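Skornell Laboratory
Thread, May 3, 2018

1/ The Skornell Laboratory has completed the first collection period of its computer assembly and disassembly program. The posts that follow set out what was gathered, how it was gathered, and what remains open. The program is carried out jointly with Erari, which maintains the storage and labeling systems.

2/ The purpose of the program is to build a body of recorded examples from which a learning system can acquire the handling of small computer parts. The parts covered so far are processors, memory modules, drive cables and expansion cards. Fans and power supplies are deferred to September.

3/ The collection stands at 3000 accepted recordings. Each recording covers one handling task, from the moment the operator takes control of the arm to the moment the gripper is open and clear of the part.

4/ All recordings were made under direct human control. Operators guide the arm by hand controller and see the work through the wrist camera as well as from their seat. No part of the motion is scripted. The laboratory holds that variation between operators is of value, and operators are not asked to imitate one another.

5/ A further 244 recordings were set aside. They have not been deleted. Most show a part dropped or gripped across a corner, and they are stored separately with a short written note on each. Groups that study failure and recovery may request them on the same terms as the main collection.

6/ Processor handling has taken the largest share of operator time. The part is thin and must be held by its sides, and the gripper occupies a good deal of the wrist view while it is being held. Learning systems trained on this material will need to work with the same limited view.
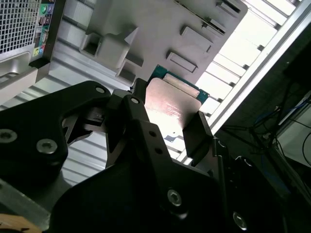 7/ Polishchuk has replied to this thread that two hours of careful recordings from one good operator would teach the system more than weeks of mixed material, and asks why the laboratory continues to add people.

8/ The laboratory thanks Polishchuk for the comment. In our trials, a system trained on a single operator learned that operator's habits very closely, including the direction of approach, and performed poorly when the computer case was turned on the bench. Mixed material gave lower scores at first and steadier ones later. We accept that the comparison was small and intend to repeat it.

9/ Polishchuk adds that the quality of the labels matters more than either. On this point there is no disagreement.

10/ Labeling procedure. Every recording carries a one-sentence instruction in plain language, written before the task begins. A second person reads the instruction afterward while watching the recording and marks whether the two agree. Where they do not agree, the sentence is corrected and the original wording is kept in the file history.

11/ An early weakness should be stated. In the first weeks, instructions such as "move the chip" were accepted. Wording of this kind gives no destination. All recordings affected, 41 in number, have been given new instructions and checked again.

12/ Workspace conditions. Cases are turned and shifted between sessions, and the bench is not cleared of cables or nearby equipment. Lighting is changed at the start of each session and noted on the session sheet. Bright reflections from metal surfaces are left as recorded. No correction is applied to color or exposure before release.

13/ Gripper settings. Closing force is limited for all processor tasks, and the limit is stored with each recording together with finger position and arm joint readings. Users who intend to train on force should note that readings from the first sessions were sampled at a lower rate. These sessions are flagged in the index.

14/ Operator time. Sessions are limited to one hour, followed by a break away from the bench. New operators complete a practice period on worn-out parts, and practice recordings are not included in the collection. Operators may withdraw any recording on the day it is made without giving a reason.

15/ Privacy. The wrist camera occasionally records hands, sleeves or voices when a part is being set in place for the next task. Sound is removed in full. Sections showing a person's face are cut before the recording reaches the labeling stage.

16/ Release. A first set of 400 recordings is being prepared for outside groups. It will contain processor and memory tasks only, in equal number, with instructions, joint readings and wrist video. The file layout follows the Flallar format, version two. A reader for the older version will not be supplied.

17/ Several groups have asked whether a trained model will accompany the first set. It will not. The laboratory's own model is still under test and its results vary too widely between computer cases to be useful as a point of comparison.

18/ Groups wishing to receive the first set should write to the program office and state the intended use, the arm and gripper available to them, and the name of one person responsible for storage. Requests are handled in order of arrival, and around two weeks should be allowed for a reply.

19/ Corrections to labels are welcome from any user. Please give the recording number, the current wording and the proposed wording. Accepted corrections will appear in the next index, which is due in September together with the first fan and power supply tasks.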